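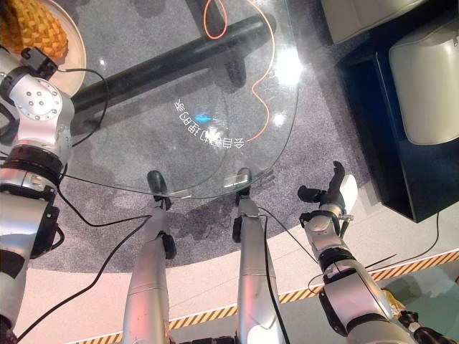 The round glass table, with the gray carpet under it.

Clatlow Reading Room: Progress Report to the Schwerdtfeger Fund
Prepared by Sugeng Mandagi, project lead

You asked for a report at the halfway point, and you asked for it to be frank. I have taken you at your word, so please remember that you did.

Where the money has gone

The largest share of the grant went to the local newspaper collection, as planned. We now have 49 bound volumes of the Nalluvport weekly on the shelves, cleaned, boxed and listed. The earlier ones are in better shape than the later ones. Paper got cheaper as the paper's opinions got stronger, and the volumes with the best arguments in them are the ones that shed crumbs when you open them.

Boxes cost more than budgeted. The supplier, Holtora, changed its sizes after we had measured the shelves, and the new box is a finger's width too tall for the old shelf. We considered new shelves. We then considered laying the boxes on their sides, which costs nothing and is better for the bindings anyway. I would like to claim this was the plan.

The index

The application promised a name index. It exists, and it covers births, deaths, marriages, court appearances and prize vegetables. The last category was added at the request of readers and has become the most used part of the whole project. People who come in to find a grandfather's wedding will leave having found his marrow.

Progress is slower than the timetable says. The weekly spelled surnames however it felt that morning, and one family appears four different ways in a single wedding report. We enter every spelling and link them, and it takes as long as it sounds. At the present pace the index will be finished one quarter late. I can make it finish on time by leaving out the letters to the editor, and I would rather not, as that is where everybody is rude to each other by name.

Visitors and events

We set a target of 200 reader visits for this period and missed it in every month except February, when the heating at the town hall failed and ours didn't. I have not counted people who came in, looked at the radiator and stayed standing up.

The Friday evening talks have done better. The one on shipping notices was expected to be quiet and ended in a disagreement over the location of a jetty that was taken down before anyone present was born. Both sides have since come back to look it up. Those visits I have counted.

What has not been done

The large-print guide to the collection is written but not printed. The quote we had has expired and the new one is higher. The school sessions have been held over to the autumn at the school's request. The sign outside still gives our old opening hours, and I have no excuse for that one.

What we would like from you

Permission to move the unspent school money into printing, and an extension of one quarter for the index. Neither changes the total. A short budget note is attached, with the boxes on their own line so you can find them easily.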